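Murkach home bed-making service: notes from the open day at Jurkelham

The brochure promised "a made bed in every home by August." It is now 10 October 2026 and what Semaan had on show was a two-armed robot, a small bedroom and a price of $201 a month.
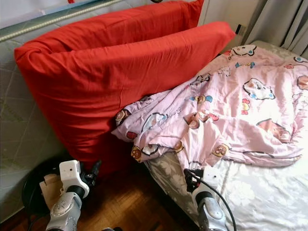 I asked Dalal Jaber, who ran the tour, what counts as made. Blanket flat, pillows at the head, she said. Corners are extra – a later update, no date given. The sales sheet claims 1168 beds so far, and she couldn't tell me how many needed a person to step in.

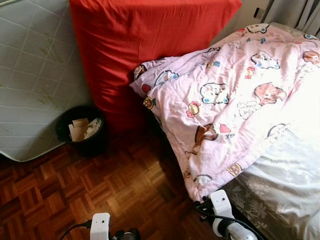

Rawan Mahasneh from Peltier, on the same tour, asked about noise and got a leaflet. My own question was who picks up the stuff people leave on a bed. Comics, toys, socks. Sorting is on the higher plan.

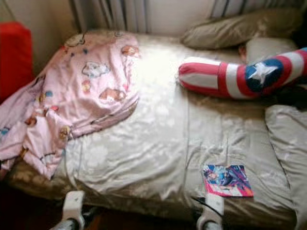 Photo: Semaan

Setup takes nearly 19 minutes per room, by their figures. I can do my own bed in 2. I'd want a month's trial in a real house before paying anything, and they don't offer one.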